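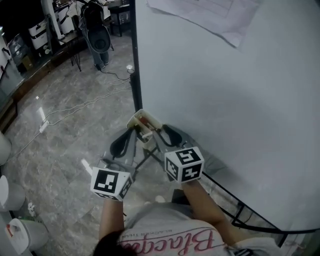 The Cheap Way to Teach a Robot Hand, and What It Leaves Out

By the technology desk
February 14, 2026

The pitch is easy to like. Robots are expensive, slow and stubborn, and people are quick. So let people do the work with a gripper in their own hands, record every move, and train the robot on the recordings afterward. No robot needs to be in the room. You could collect data in a kitchen, a garage or the back of a shop, and a person who has never touched a robot can be useful before lunch.

Plakari, a small robotics company, has spent the past year on this idea. Its research group released a paper in November with a headline result that traveled fast: a robot arm that learned to put dishes in a rack, fold a hand towel and clear a desk, all from demonstrations made by people holding a gripper. The company calls the method Tidel. The number that got repeated was 1,000, the count of demonstrations behind the towel task. It was offered as a small number. Compared with what some groups have burned through, it is.

I have read the paper three times now, including the appendix, and I think the result is real. I also think it is a good deal narrower than the talk around it.

Start with what the method has to do. A camera worn on the head sees what the person sees. The gripper carries cubes printed with black-and-white square markers, and software uses those squares to work out where the tool is and which way it is tilted. String enough of those positions together and you have a path through space that an arm can be asked to follow. The fingers at the front are meant to match the ones on the robot, so that a grip learned by a person means something to the machine.

It's a tidy piece of thinking. It also depends on the markers being in view. People turn their wrists. They lean. They pass one arm in front of the other, or bring the tool so close to the chest that half the pattern is lost. Using a cube gives the software several faces to choose from, and that helps. The paper says recordings with long gaps in tracking were thrown out, and then it moves on. How many were thrown out? I looked for the figure in the main text and in the appendix and did not find it. If a person has to make two recordings to keep one, the claim about cheap data starts to look different.

Then there is the matter of testing. The towel task was run 50 times on the real arm. The towel started flat, on the same table, under the same lights. Success meant two folds with the corners "near" each other, and the authors judged what counted as near. I don't suspect anyone of cheating. I do know how generous a tired person can be with a towel at the end of a long run of trials.

The desk task is the more interesting one, and the paper spends less time on it. Plakari trained on 313 demonstrations gathered in 7 different rooms, then tried the arm in a room it had no data from. Performance dropped hard. The authors call this "a modest gap." By my reading of their chart, the arm went from getting most of the items into the tray to getting fewer than half. That isn't modest if the whole point of the hand-held approach is that you can take it anywhere.

A second group, at Chettiar, tried something close to this and published earlier. They used the same general setup, a person with a marked gripper, but added a round of practice on the robot itself before testing. Their numbers in new rooms held up better. Plakari's paper mentions the work in one sentence and doesn't compare against it. I asked the company why and was told the two systems were "not directly comparable." Perhaps. Readers would still have been glad to see somebody try.

My bigger doubt is about bodies. A person holding a tool does a lot that the tool doesn't record. We shift our feet. We feel a cup begin to slip and squeeze before we know we have done it. The training data gets the motion of the gripper and whatever the camera caught. It doesn't get the squeeze, at least not in this version. An arm bolted to a table has to make do with a path that was drawn by someone who could step to the left.

Some of this can be fixed. Ketero, which sells sensors to labs, has been showing a thin pressure pad that would sit inside the fingers, and Plakari says it is looking at "touch options" for the next round. More tracking from more angles would cut down on lost recordings. A public count of discarded ones would cost nothing and would tell us plenty.

I would also like an outside group to run the towel test with its own towels. Thick ones, thin ones, one that has been left in a heap. The code for training is available. The recordings are not, and the plans for the gripper are listed as "coming soon," the same two words that were there when the paper first went up.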